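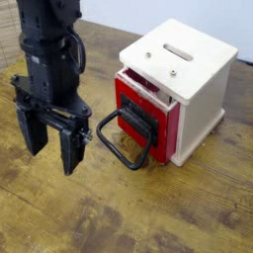 How do you keep small hex nuts from going missing during a bench job?

Give them one fixed container with a lid, and move them into it as soon as they come off the bolt. Sort by thread size at the end of the job, when there is time to do it properly.

A closed wooden box with a slot in the lid works well. A cube shape is stable on an uneven top, and a base wider than the walls makes it harder to knock over with a sleeve. Paint it white. Gray zinc hardware stands out against white paint and disappears against old, stained bench wood.

Slot size

Measure the largest nut across the corners and again through its thickness. Most M8 nuts are 13 mm across the flats and close to 15 mm across the corners, so a slot 18 mm wide passes them in any position. For M6 and smaller, 12 mm is enough. Make the slot at least twice as long as it is wide.

To cut it, drill a hole at each end with a Forstner bit of the slot width, then remove the waste between them with a coping saw. File the straight sides and break the edges with 180-grit paper. Back the lid with scrap while drilling or the underside will splinter.

Lid

A flat lid with a small overhang on all sides can be lifted with the fingertips and needs no knob. Glue two battens to the underside, set in 1 mm from the inside walls, to stop it from sliding. Leave the top flat. It doubles as a place to set the next two or three nuts while both hands are busy.

Paint

Two thin coats of water-based enamel, sanded lightly between coats. Let the lid and the box cure separately for a few days before putting them together. Fresh enamel sticks to itself - a lid closed too early will pull paint off the rim.

Sorting

Empty the box into a shallow tray once a week. Test each nut on a known bolt, two full turns by hand. Anything that binds goes in the scrap can. Do not force a nut to find out its size. M6 and 1/4-20 look alike in a mixed pile and will damage each other's threads.

Wipe off cutting oil before nuts go in. Oil soaks into bare wood, collects filings and leaves a gray paste in the corners. If the inside of the box is unpainted, line the bottom with a piece of cork or felt, cut slightly undersize so it can be lifted out and shaken clean.

Used locknuts with nylon inserts should not go back into general stock. Keep them apart for jigs and temporary clamping.

Kyu-ri Hyun
Revised Tuesday, March 5, 2024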